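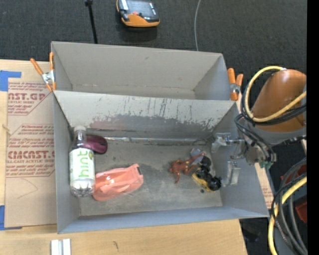 Chapter 7: Where Do Loose Things Go?

Category: Home & Storage Textbooks

I started writing this chapter with a gray bin next to my keyboard, and I'd bet you own something like it. Mine fills up all by itself! A bottle goes in, then a computer mouse, then a frog-like figure with its legs every which way, and by December I can't tell you what the bin is for.

Storage people call this a mixed bin. Corentin Riviere, who taught me the trade at Lonadach, sorted 707 of them in one winter and swore that almost 200 held a drink bottle (I believe him). His trick was a second bin — same size, right behind the first, kept empty until you start.

In this chapter we'll work through his method, which I've changed a bit over the years. You'll learn to sort by where a thing gets used, so the mouse goes back to the desk and the bottle to the kitchen, and what to do with the toys and small packages that don't seem to live anywhere. Grab a bin of your own before you read section 7.1 — the messier the better.

Last updated: December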